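Filed under: How Things Work > Around the House > Ages 8 and up

Why Does a Tray Have a Rim?

A tray is a flat surface with an edge that stands up. The edge is called the rim. A board with no rim can carry a cup, but only while the board stays level. Tip it a little and the cup begins to slide.

Two forces decide what happens to the cup. Gravity pulls it straight down. When the board is tilted, part of that pull points down the slope. Friction works the other way. It is the grip between the bottom of the cup and the top of the board. As long as friction is strong enough, the cup stays where it is. Past a certain angle it is too weak, and the cup moves.

The rim acts as a wall. A sliding cup reaches it and stops. A rim does not need to be tall to do this, but it has to be higher than the curved part at the bottom of the cup. If it is too low, the cup may ride up over it or tip.

Smooth and rough surfaces

A smooth, glossy tray is easy to wipe. Food does not have many tiny holes to settle in. The cost is grip, because many dishes slide more easily on a smooth surface than on a rubbery one. Some trays have a rubber mat for this reason. Others depend on the rim alone.
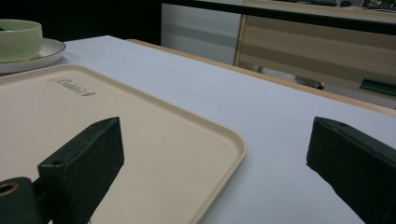

Corners are the next thing to study. Run a finger along the inside of a tray with sharp square corners and the finger will not fit all the way in. A sponge has the same trouble, so crumbs stay behind. In a rounded corner the sponge can follow the curve. Rounded corners are also harder to chip. A knock on a sharp point presses on a very small area, and a knock on a curve is usually spread over a larger one.

Plates use some of the same ideas. The rim of a plate keeps sauce from running off and gives fingers a place to hold. A plate set under a bowl catches drips. It also lets a person carry a hot bowl without touching the side of it.

Test it yourself

You need a tray, a plastic cup, a ruler and some books. Put the cup in the middle of the tray. Slide one book under one end and wait. Add more books, one at a time, until the cup slides. Measure the height of the stack and write it down.

Next, lay a damp dish towel flat on the tray and repeat the test from the beginning. Compare the two heights. A taller stack means more friction.

Do the test again with 60 grams of water in the cup. Many people expect the heavier cup to slide much sooner. Added weight increases the pull down the slope, but it increases friction as well, and the two changes nearly cancel out. Keep the tray over a sink for this part.

Words to know

Friction: a force that resists sliding between two surfaces.
Rim: the raised outer edge of a tray, plate or bowl.

Text: Ingeborg Frei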